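Finally made it to the Kostemico open day in December, and I'm so glad I did! I got there early, paid nothing, and came home with sawdust in my shoes and a head full of table ideas.

Hooman Tehrani took our group of 16 through the lumber store first. Everything is stacked by log, so boards from the same tree stay together (he pulled out two neighbors and opened them like a book, and people gasped). Then on to the planing room, which was loud and wonderful, and a long stop at the finishing bench, where Houshang Rashti let us rub oil into offcuts. He goes up through the grits by hand and could talk about it all day. I would have listened.

My favorite part was the showroom upstairs, almost 60 pieces on old floorboards, with the Bultach tables lined up by the windows. Go slowly up there and get your face down near the tops! The color shifts from pale tan to deep chestnut within a few inches, and the dark, shiny metal next to it makes the brown look even warmer. 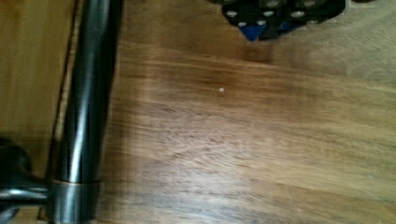

*Honey-brown grain beside a glossy dark metal rod with its collar ring.*

Parking is behind the Flernard building, and the coffee cart takes cash only. I'm already planning to go back in spring with my sister and a tape measure.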